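Barerwood Savers and Borrowers Group
Minutes of the meeting held on 2021-09-03, Pumham

I took the notes again, so grumbles about spelling come to me please. We had a decent turnout and started ten minutes late while we found enough chairs.

1. Last meeting's minutes
Agreed, with one change. I'd written that the car loan rate was fixed for the whole term and it's only fixed for the first two years. Sorry! I've put it right in the folder copy.

2. The Trarkum account
I read out the balance, and we have 416 pounds left after paying for the room and the printing. A couple of people wondered if we should move it somewhere that pays a bit of interest, and we went round the houses on that for quite a while, considering the sum. In the end we left it where it is until November, when the account's yearly letter comes and we can see what (if anything) it earned.

3. Small loans for home repairs
This was the big one and took up most of the evening. Chidiac, the broker on the high street, had sent us a leaflet on their repair loan, which goes up to 2000 pounds over 36 months. I'd gone in beforehand with a list of our questions and I passed on what I was told.

You can pay it off early, but there's a fee of 30 pounds for doing so. Several of us thought that was fair enough, and one member thought it was a cheek and asked me to write that down, so I have. They do a soft check first, so asking for a quote doesn't leave a mark on your credit file. A full application does. I hadn't understood the difference myself until I went in, and I wasn't the only one judging by the faces round the table.

We also talked about missed payments. The leaflet is very cheerful on the front and goes rather quiet about this on the back — I've asked for the full terms in writing and will bring them next time. Until we've read them we agreed the group won't put the leaflet out on our table.

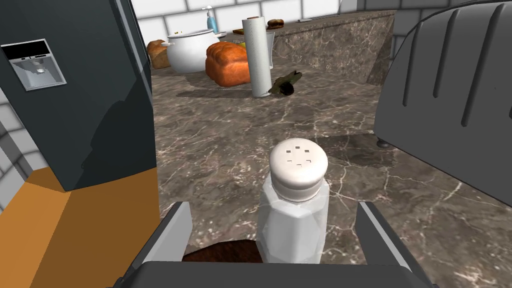
4. Guarantors
A member asked what happens if you stand as guarantor for a grown-up child's loan and then want a mortgage of your own. Good question, and we didn't have a proper answer. The feeling in the room was that a lender would want to know about it and might count it against what you can borrow, but that was us guessing. I said I'd find someone who can come and talk to us about it, and I'll start with the advice desk at Pumham library.

5. Budget sheets
The new sheets are much better than the old ones (bigger boxes, hooray) but there's nowhere to put yearly bills like car insurance. I'll add a line for those and print a fresh batch. Please use up the old ones for scrap and don't hand them out to new members.

6. Any other business
The kettle needs descaling. Somebody left a pair of reading glasses in a green case, and I've got them at home.

To do before next time
Full terms of the repair loan: me
Speaker on guarantors: me
Budget sheets, with the extra line: me
Kettle: still looking for a taker

We finished just before nine. Next meeting in November, same room, and I'll send the date round once the booking is confirmed.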